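4.2 Reading the leaflets: tone, blame and the losing side

We now turn to the part of the material that we enjoyed most, the printed leaflets. The minutes and letters discussed in Section 4.1 show what party branches said to themselves after a defeat. The leaflets show what they were willing to say on a stranger's doormat, and the gap between the two is wonderfully wide.

The collection holds 159 leaflets from the two wards, Undell and Codden. We set aside those that carried only polling details or a candidate's name and address, which left 126 for coding. Each was read twice by different members of the team, and where the two readings differed a third person settled it. Most of the quarrels were over a single code, "complaint", and it is worth saying why.

A complaint, in our scheme, is any sentence in which the party presents itself as having been treated unfairly by voters, by the press, by the count or by its own national leadership. That sounds easy enough to spot. In practice local writers are very good at complaining sideways! One Codden leaflet thanks residents "for the honest lesson you gave us in May" and then spends its whole second page on the state of the postal vote. Is that a complaint? The first reader said no, the second said yes, and the third took two days to agree with the second.

Vondráček's earlier work on defeated parties treats this kind of writing as a stage that branches pass through: grievance first, then silence, then repair. We came to the leaflets expecting to find the same order, and in Undell we more or less did. The branch there grumbled through the summer, printed nothing at all in the early autumn, and came back in November with a leaflet on bus shelters that never mentions the election. It is a lovely piece of plain political writing, and the candidate named on it went on to win the seat.
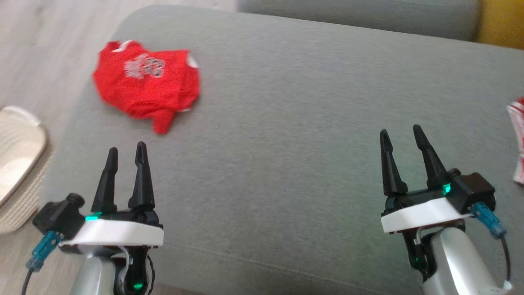

Codden is where the order breaks down, and where we think the present study has something new to add. Grievance and repair turn up there together, often in the same paragraph. A promise to reopen the footpath sits next to a swipe at the regional office, and a list of surgery dates ends with a line about candidates "dropped on us from outside". If the stages exist, the Codden branch was going through all of them at once.

Why should two neighbouring wards differ so much? Kristýna Čierny, who coded the larger share of the Codden leaflets, suggested looking at who held the pen. In Undell the text was written by the agent and signed off by the candidate. In Codden it passed through 5 people, each adding a sentence and few taking one out. Figure 3 sets the number of named contributors against the share of complaint sentences, and the link is strong - stronger than the link with the size of the defeat, which had been our own favourite explanation when we began.

We want to be careful here. Two wards are two wards, and print runs varied a good deal. The largest single run was 1,000 copies, but for many leaflets no figure survives, and a sour sentence that reached a handful of streets should not be weighed like one that reached the whole ward. We return to this in Section 6.

Even so, the leaflets make it hard to go on talking about "the party" as if it had one mood after losing. The fault may lie partly with the newspapers we all rely on. The Codden weekly gave the branch's summer a headline of one word, "Drollness", and later writers have happily repeated the joke as though it summed up the whole campaign. Read in full, the leaflets from those same weeks are cross, practical, sometimes very funny and now and then quite moving - all things that a single label hides.

4.3 Replies from residents

Far fewer replies were kept than leaflets, and nearly all of them come from Undell.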